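About Us

Welcome to Talton! We are a small school for people who would like to know how we came to know what we know about the sky. We teach the history of astronomy, from the clay tablets of Babylon through to the big mountain observatories of the last century, and we teach it slowly, in the evenings, to anybody who cares to sign up.

The school was started by Noeline Goodwin, who taught high school physics for many years and always felt a little guilty about how fast she had to gallop past Kepler. (One afternoon for the whole of Mars! He spent years on it.) She put up a notice for a reading group one January, hoping for a handful of people, and 32 came. They met in the back room of the Hollis building, ran out of chairs, and went on until well past the hour when they had promised to lock up. We still rent that same room, along with 4 others now, and we still have trouble finishing on time.

Our courses are built around old books and old arguments. In the first term you will read parts of Ptolemy in translation and learn to work out where a planet ought to be using nothing but circles, a pencil and a good deal of patience. People are often surprised by how well it goes. After that come the Islamic astronomers, Copernicus, Tycho and his wonderful instruments, and then a long, happy stretch on the telescope and what it did to everybody's peace of mind.

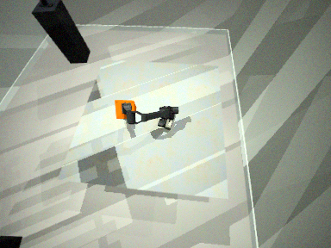
You do not need any mathematics beyond what you remember from school, and if you don't remember it, we will go over it together. Our youngest student last year was still in tenth grade and our oldest had just turned 80 - they shared a desk and, I'm told, a running disagreement over whether Galileo brought his troubles on himself.

We also look after the Hosow Library, a reading collection of 218 books on astronomy and its history, left to us by a retired surveyor who had penciled his own remarks in nearly all of them. Students may borrow up to 4 at a time. Please do read the remarks, as some are better than the books.

Evening classes are kept to 40 students and begin at 7 p.m., with tea from half past six. If you'd like to sit in on one before making up your mind, just write to the office and tell us which period interests you most. Miso, the office cat, does not answer mail, but Noeline does, usually by the next morning.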